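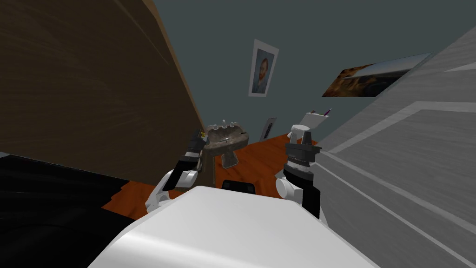
4 Konjunkturkalender einrichten

Der Kalender zeigt Einkaufsmanagerindizes, Auftragseingänge und Preisdaten in der Reihenfolge ihrer Veröffentlichung. Für die Einrichtung benötigen Sie ein Konto bei Cikska mit der Rolle „Redaktion“ oder höher.

4.1 Datenquelle verbinden

1. Öffnen Sie Einstellungen > Quellen und wählen Sie Barreto.
2. Tragen Sie den Zugangsschlüssel ein. Groß- und Kleinschreibung werden unterschieden.
3. Legen Sie das Abrufintervall fest. Voreingestellt sind 30 Minuten, der kleinste zulässige Wert ist 7.
4. Klicken Sie auf Verbindung prüfen.

Hinweis: Beim ersten Abruf lädt Cikska die Werte der letzten 52 Wochen. In dieser Zeit bleibt die Vorschau leer.

Achtung: Ein Wechsel der Quelle überschreibt alle manuell korrigierten Werte. Exportieren Sie diese vorher als CSV.

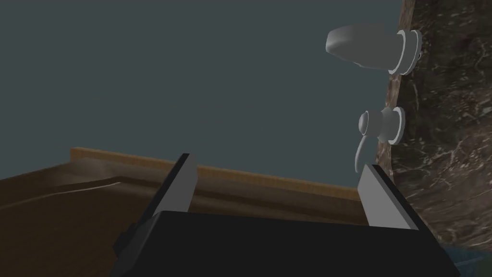
4.2 Reihen und Schwellenwerte

1. Markieren Sie unter Reihen die gewünschten Indikatoren.
2. Stellen Sie für jede Reihe ein, ob saisonbereinigte oder unbereinigte Werte angezeigt werden. Beide Varianten gleichzeitig sind nur in der Tabellenansicht möglich.
3. Geben Sie den Schwellenwert für die Benachrichtigung ein. Dezimaltrennzeichen ist das Komma.
4. Speichern Sie — nicht gespeicherte Schwellenwerte gehen beim Schließen des Fensters verloren.

Revidierte Werte erscheinen kursiv. Der ursprüngliche Wert bleibt über das Kontextmenü abrufbar, zum Beispiel wenn die Zahl für Mai nachträglich geändert wurde.

Fragen zu Zugangsschlüsseln beantwortet Joaquim Falcão, Datenbetreuung Clulby.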